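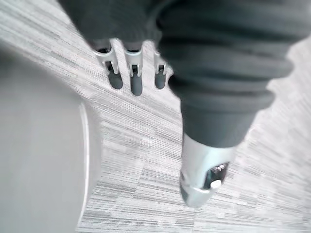 Home Tickets Knowledge base My requests Log out

Carpet tiles lifting and out of line, second floor
Category: Floors and finishes
Site: Sillar building
Status: Closed
Priority: Normal

Original request

Several of the striped carpet tiles on the second floor have moved. The joints have opened up near the store cupboard and one corner is standing proud enough to catch a shoe. Chairs on castors stick when they go over it. The tiles were laid in March by Skisurum and we have had no trouble with them before this. Please can someone look at it before Friday, when the room is in use all day.

Log

09:10
Ticket picked up by building services. Asked the requester whether the floor had been wet cleaned recently. Reply: vacuum only, as far as they know.

10:25
Visited. Walked the whole room. The lifted corner is on the second row out from the cupboard door. 13 tiles are affected in all, most of them only slightly out of line. The stripes make it look worse than it is, as a small shift shows up as a step in the pattern. The worst gap takes the edge of a coin. Put tape over the raised corner for now and moved the chairs to the window side.

10:40
Lifted the raised tile. The tackifier underneath is dry and has dust in it, so the tile has no grip on that side. The next two tiles are the same. Subfloor is sound and level with a straight edge across it. No damp smell and no staining on the backing. Meter reading normal.

11:15
Checked the cupboard door. It clears the carpet with the tile flat but rubs when the corner is up. There is a scuff along the bottom of the door that lines up with it. I think the door has been dragging the tile a little each time, and the rest of the row has followed.

11:30
Rang Plarkeo for tackifier. They have the 3 litre tub in stock and can deliver this afternoon. Ordered one. Also asked for spare tiles in the same pattern, as there is only half a box left in the basement. Those are on a longer wait and will be a separate order.

14:50
Tub arrived. Lifted all the affected tiles and numbered the backs in chalk. Vacuumed the subfloor, scraped off the old residue with a wide blade and vacuumed again. Rolled on a thin coat and left it to go clear.

16:05
Relaid from the wall outwards. Checked the arrows on the backs first. One tile had been put down a quarter turn out at some point, so I turned it to match and the stripes now run the same way. Trimmed a sliver off the tile at the door frame. Went over everything with the hand roller.

16:30
Adjusted the top hinge on the cupboard door. It now clears the carpet by 2 mm at the lowest point. Tape removed.

Next day, 08:45
Checked again. All corners down, no movement when pushed with a foot. Wheeled a loaded chair across in both directions without it catching. The 900 mm strip by the door frame still has a faint line at the joint. It is flat and I have left it.

Requester's reply, 09:20
Looks fine now, thank you. The door is easier to open as well. Could the one in the Shi room be looked at too? It makes the same noise.

09:35
Raised a new ticket for the Shi room door. Spare tiles still on order, to go in the basement rack when they come. Closing this one.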